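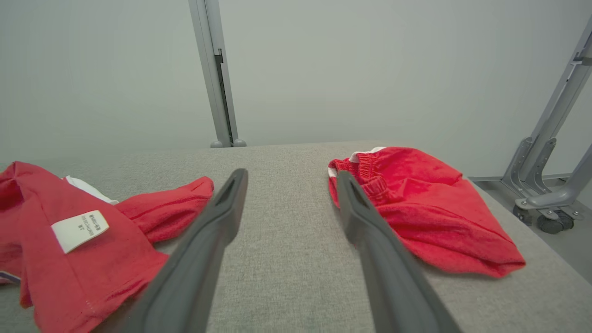

Cómo probar si un brazo robótico puede con la colada

Doblar ropa sigue siendo una de las tareas domésticas más difíciles para una máquina, y conviene medirlo en casa o en el taller antes de creerse un vídeo. La prueba que usamos en Wesell empieza con dos prendas y una pinza de dos dedos. Una camiseta roja arrugada a la izquierda y un pantalón corto rojo a la derecha, sobre una mesa forrada de tela gris claro, ya dan bastante trabajo: las dos son del mismo color y la camiseta no enseña una forma clara.

1. Coloque las prendas separadas, con hueco entre ellas. Si se tocan, el sistema puede tomarlas por una sola.

2. Empiece por el pantalón corto. La cintura elástica es un buen punto de agarre – gruesa y fácil de localizar.

3. Pase a la camiseta. Pida solo que la extienda, sin doblarla todavía.

4. Repita cada prenda 10 veces y cambie la postura inicial en cada intento. Anote los agarres fallidos y las veces que tuvo que intervenir.

5. Cuente como válido solo el intento terminado sin ayuda.

Con nuestro equipo, el pantalón salió bien en 6 intentos y la camiseta en 3. Una persona los dobla en segundos, así que de momento no compensa. En noviembre repetiremos la prueba con toallas – suelen ser más agradecidas.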